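4. 作業セルの立ち上げと担当業務の変更

4.1 本章の適用範囲

本章は、Horard社Flornero事業所の仕分け・組付け工程において、双腕作業セル「Jaunzems」を使用する部署に適用する。対象者は、始業時の立ち上げを行うセル担当者、後工程の検品担当者および各班の班長とする。アームの据付け、配線および座標の初期設定は保全課の所管であり、本章では取り扱わない。

床の青色テープは作業セルの区画を示す。運転中は区画の内側に立ち入らないこと。
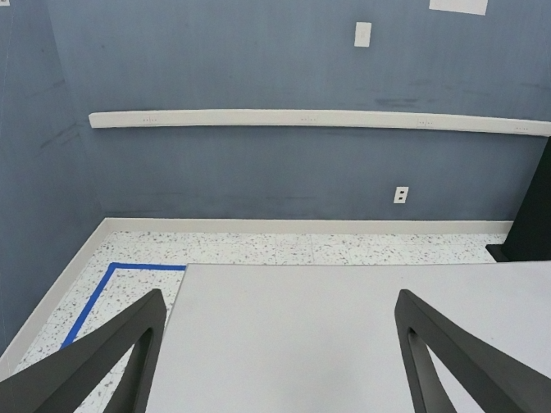 青色テープの区画と作業台
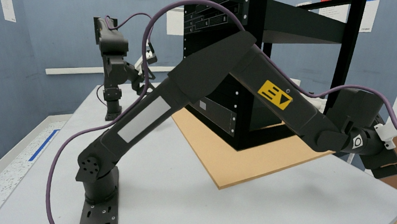 4.2 始業前の確認

立ち上げは、当日のセル担当者として班の当番表に記載された者が行う。担当者が不在の場合は班長が代行する。検品担当者が単独で立ち上げを行うことは認めない。

1. 操作端末の管理ソフトウェア「Hendik」にログインし、前日の引継ぎ欄を読む。未処理の項目があるときは、班長の確認印を得るまで次の手順に進まない。
2. 非常停止ボタンが押された状態であることを確認する。
3. 作業台の上に、工具、筆記具、飲料容器その他の私物が置かれていないことを確認する。
4. 左右のグリッパの指を目視で点検する。欠け、ひび、異物の付着があるときは、4.6に従う。
5. アームに沿うケーブルにねじれや挟み込みがないことを確認する。手で引いて確かめてはならない。
6. 床の青色テープに剥がれがあるときは、その日のうちに保全課へ補修を依頼する。
7. 点検表に時刻と氏名を記入する。

注記:点検表は紙で運用する。Hendikの点検画面は10月の改訂で追加される予定であり、それまでは端末に入力しても記録として扱われない。

4.3 立ち上げ

1. 区画内に人がいないことを声に出して確認する。
2. 非常停止ボタンを解除し、Hendikの「準備」を選択する。
3. 表示灯が緑色の点灯に変わるまで待つ。300秒を過ぎても変わらないときは、再試行せず保全課に連絡する。
4. 「原点復帰」を選択する。左右のアームは片側ずつ動作する。
5. グリッパの開き幅の表示を読み取り、点検表に記入する。
6. 当日の品種番号を選び、低速で1サイクル運転する。
7. 異常がなければ通常速度に切り替え、検品担当者に開始を告げる。

警告:原点復帰の途中でアームに触れないこと。停止しているように見える側のアームも、予告なく動き出すことがある。

注意:品種番号382と385は表示名が似ている。選択後に必ず現品票と照合すること。取り違えたまま運転を続けた場合、当該ロットは全数再検品とする。

4.4 セル導入に伴う業務の変更

セルの稼働に伴い、部品の取出しと位置合わせは原則としてJaunzemsが行う。従来この作業に従事していた者の担当は、次のとおり変更する。

セル担当者
立ち上げ、部品の補給、軽微な停止の復旧および引継ぎ記録の作成を担当する。勤務時間中は操作端末を見渡せる位置にとどまり、ほかの工程を兼務しない。

検品担当者
セルから払い出された組付け品の外観と嵌合を確認する。従来の手作業品と同じ限度見本を用いる。判定に迷うものは保留棚に置き、セル担当者ではなく班長の判断を仰ぐ。

班長
当番表の作成、停止記録の確認および教育の進捗管理を行う。手作業に戻す判断は班長が行い、事後に課長へ報告する。

手作業用の治具は廃棄せず、所定の棚に保管する。セル担当者を含む全員が、月に一度は手作業による組付けを行うものとする。この時間は通常の勤務として扱い、生産数の目標からは除外する。

4.5 教育と資格

セル担当者となるには、12時間の所内教育を修了し、班長立会いのもとで立ち上げと停止を支障なく行えることを要する。教育は勤務時間内に実施する。休日に実施した場合は、就業規則に定める手続きにより振替を行う。

教育を受けることを希望しない者は、班長または人事窓口に申し出ることができる。申し出た者は検品または補給の業務に配置し、等級および基本給は変更しない。端末の文字が見づらい、立ち位置が体に合わないといった申し出も同じ窓口で受け付ける。

Hendikに残る停止回数、復旧時間などの記録は、設備の改善のためにのみ使用する。個人の評価に用いてはならない。担当者は、自身が当番であった日の記録をいつでも閲覧できる。

4.6 異常時の停止と復旧

1. 異音、部品の落下、ケーブルの引っ掛かりを認めたときは、直ちに非常停止ボタンを押す。誰が押してもよく、事前の許可は要しない。
2. 端末に表示された番号を停止記録に書き写す。画面を先に消去しないこと。
3. 区画に入る前に電源を遮断し、鍵を抜いて携帯する。
4. 落下した部品を回収し、赤色の容器に入れる。再使用は認めない。
5. グリッパの指に損傷があるときは、交換を保全課に依頼する。担当者が自ら指を取り外してはならない。
6. 復旧後は4.3の手順1から再開する。途中の手順からの再開は行わない。

同じ番号の停止が一直のうちに3回発生したときは、セルを止めて手作業に切り替える。切替えによる生産数の不足について、当番の担当者は責任を問われない。

4.7 終業時の処理

1. 払出し側に残った組付け品を検品担当者に引き渡す。
2. Hendikの「終了」を選択し、両アームが待機姿勢で停止したことを確認する。
3. 非常停止ボタンを押し、鍵を鍵箱に戻す。
4. 引継ぎ欄に、停止の有無、補給した部品の種類および気付いた事項を記入する。特記事項がない場合も「なし」と記入し、空欄にしない。

夜間の無人運転は、現時点では許可していない。試験のため必要な場合は、保全課と班長の連名で申請すること。

改訂記録
2月8日 4.4に手作業の維持に関する規定を追加。4.6の停止回数の基準を変更。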